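Old workstation, CPU swap, can't get the retention frame to close

Zestley
Got a used processor for 17 dollars and a free evening in May, so what could go wrong. The chip sits in the socket, the metal frame is up, and pushing it down takes more force than I like using on something I can't replace.

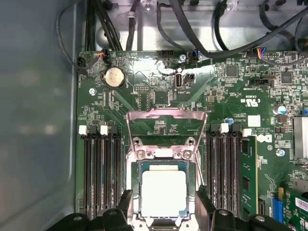
Wichai Kaewmanee
Check the corner triangle first. If the chip lies flat and doesn't rock, lower the frame and work the levers slowly. Some resistance is normal - crunching isn't.

Saner
just buy a new pc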